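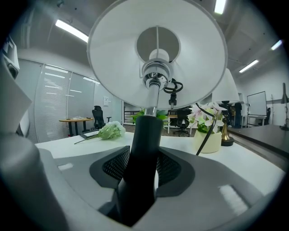
Cleaning fabric lampshades

Unplug the lamp and let the bulb cool before you start. Take the shade off if it unscrews easily.

Dust first. Run a lint roller down the outside in straight strips, top to bottom, then do the inside with a soft paintbrush. A vacuum brush on low works too, but go easy near glued seams.

For marks, mix a teaspoon of dish soap in a bowl of warm water and dab with a white cloth. Don't rub. Glued shades should never go in the tub. Stitched ones can, for a minute or two, if the label says so.
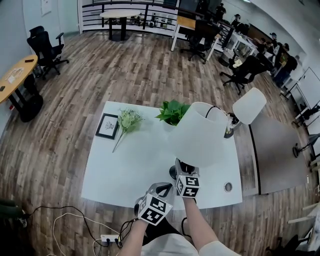
A large white shade leaning over a white table.

Dry it with a fan on low and turn it every 7 minutes so the trim doesn't pucker. Wipe the bulb with a dry cloth before it goes back in. Check the maximum wattage on the socket. Many say 60, and a hotter bulb will yellow the fabric.

Morag Tosh, 10/8/20

Recent tips
Getting wax out of a tablecloth
Storing lamps for a move
Sharpening kitchen scissors
April closet cleanout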